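Cutting Down on Salt Without Hating Dinner

Quick tips, no particular order. Been cooking low sodium since my doctor gave me the talk about blood pressure. Kwame Laryea sent in a few of these, marked KL.

Read the can. Same shelf, same beans, wildly different numbers. The ones I used to buy had 186 mg a serving, the ones next to them way more. Check the serving size too, half a cup is not what anybody eats.

Rinse canned beans. Drain, rinse, shake, rinse again. Corn too. The liquid goes down the sink.

Salt at the end, not the begining. A pinch on top of the food hits your tongue first. Same pinch in the pot dissapears.

Lemon. Keep two in the fridge. When soup tastes flat I reach for lemon before the shaker, and usually that's it, done. Cider vinegar works on greens and lentils.

Make your own taco mix (KL). Chili powder, cumin, garlic powder, oregano, a little smoked paprika. No salt in the jar. Garlic POWDER, not garlic salt, I have made that mistake with a full pound of ground turkey.

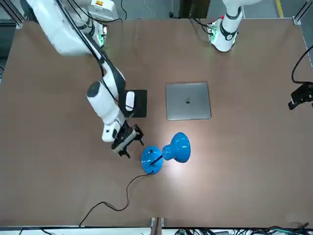
Coughlan, June 19, 2020

More from the mailbag. Fergal Phelan asks about broth. Box broth is the worst offender in my kitchen, by far. I wrote down everything I ate one Saturday-type lazy day and got 2883 mg, and over 1000 of that was one bowl of noodle soup. So now: onion ends, carrot peels, celery tops, chicken bones in a freezer bag. Bag full, pot on, simmer a few hours, strain. No salt at all. Freeze in muffin tins, pop them out, back in a bag. Label it or you'll think it's applesauce.

Toast your spices. Dry pan, medium heat, a minute or less. Pull them when you can smell them. They burn fast.

Mushrooms and tomato paste. Cook the paste in the oil till it goes dark red, then add everything else. Good in chili and stew.

Potatoes: boil plain, then toss with olive oil, black pepper, chives. Don't salt the water. Pasta water same deal, if the sauce has any salt in it already.

Bread and cheese add up quick. I switched to Swiss for sandwiches, lower than most of the others at my store. Compare labels at yours.

Move the shaker off the table. Put it in a cabinet, a high one.

Give it a few weeks. Chips started tasting too salty to me after a month or so.

On blood pressure pills or have kidney trouble? Ask your doctor before buying salt substitute, a lot of them are potassium.

Next time: breakfast stuff, and Kwame's no-salt pickles.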